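Fornport Kitchen Tabletop Set: data card

17 Jul 2020
By the Dolan Manipulation Group, Kuredthorpe
4 shares | 2 comments

Summary

The Fornport Kitchen Tabletop Set is a collection of demonstrations recorded on a two-armed tabletop station. It is intended for training and testing systems that learn handling tasks from examples given by a human operator. This card covers the first public release, which holds 1422 episodes. It should be read before the data is downloaded and kept with any copy that is passed on.

Contents

Each episode is one attempt at one written instruction. It consists of the video streams, the joint positions of both arms, the gripper openings, the operator's commands and the instruction itself in English. Episodes are stored in separate folders, and each folder carries a short text record giving the task name, the session number and the outcome.

Of the 1422 episodes, 600 belong to the bowl tasks, in which a bowl is moved, turned or handed from one arm to the other. The remainder are divided among the lid, pan and toaster tasks. The division is uneven and users who require equal numbers per task should draw their own sample.

Station and objects

The station has a white tabletop against a pale wall. Two arms work from the near side of the table, and each carries a camera at the wrist. A further fixed camera records the whole working area. Lighting was kept even throughout the sessions so that shadows would remain soft. Objects are ordinary kitchen goods, and were used without markers or added grips.
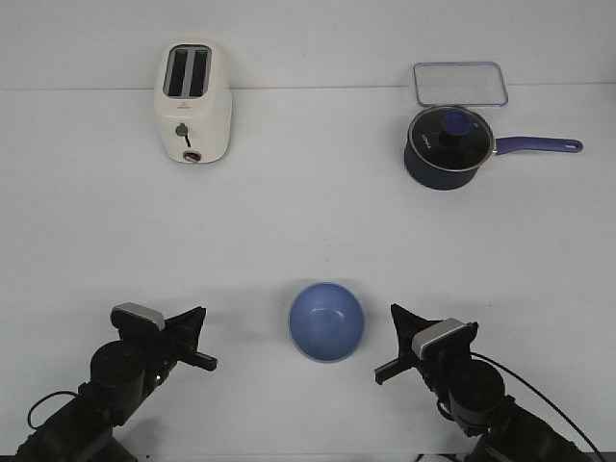

Figure 1. Station with both grippers open on either side of the light blue bowl; toaster and lidded saucepan towards the wall.

Object positions were changed between episodes according to a printed layout sheet. Objects that play no part in the instruction were left on the table in many episodes, and users should not assume that everything in view is to be handled. The layout sheets are included in the folder named "plomari", after the recording software, Plomari, for which they were first prepared.

Collection procedure

Recording began in May at the Kuredthorpe site. Operators controlled both arms by means of a matching pair of hand-held leader arms. Each operator completed a practice session before contributing any episode to the release. The instruction was read aloud, the recording was started, and the operator then carried out the task at a natural pace. Pauses and second attempts within an episode were kept.

An episode was marked "complete", "partial" or "failed" by the operator and then checked by a second person from the video. Where the two disagreed, the second mark was used and the first was retained in the record. Failed episodes form part of the release and are not held in a separate folder.

Episodes were withdrawn if a camera stream stopped, if an arm had to be halted by the safety switch, or if a person's face entered any of the views. No audio was kept.

Known limits

All sessions took place at one station. The background, the table and the type of gripper do not vary, and a system trained on this set alone should be expected to perform poorly elsewhere. The number of different objects is small. Clear items, such as glass lids, are difficult to make out in some of the wrist views. No task involves liquids, food or a heated appliance.

The clock of the left wrist camera ran slightly behind the others in the earliest sessions. A corrected time file is supplied for these and should be used in place of the original.

Permitted use

The set may be used for research and teaching. It may not be used as the sole evidence that a machine is safe to operate near people. Published work should name the set and the release number.

Corrections

Errors in the outcome marks or time files should be reported to the Dolan data desk, quoting the session number and the episode folder. Corrections will be listed in the change file of the next release.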